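Hinton Street Apartment: Sorting the Living Room

Photo gallery, updated 31 August 2020

Small household items from the Hinton Street apartment, sorted over 4 sessions in July. The living room was done last. Each item was checked for a lid and a readable label, then sent to one of three places: the kitchen, the bathroom cabinet or the Grumville storage unit. Shelf depth in the unit is 30 cm, so tall bottles go in the front row.

Boxes are the Ferri flat-pack type, 39 cm long. Glass is wrapped separately and packed on edge. Full boxes are labeled on two sides - top labels are hidden once boxes are stacked. 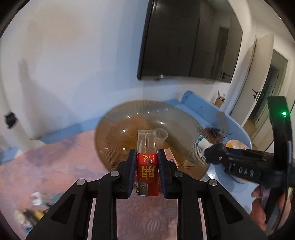
Living room, bottles and loose items. Small bottles are handled upright and grouped by label, with anything unlabeled set aside. The one with the red label and yellow Chinese characters goes with the other labeled bottles. The round brown-tinted glass plate is listed under glass, the clear plastic cup under kitchen. Remotes stay in the room with the television.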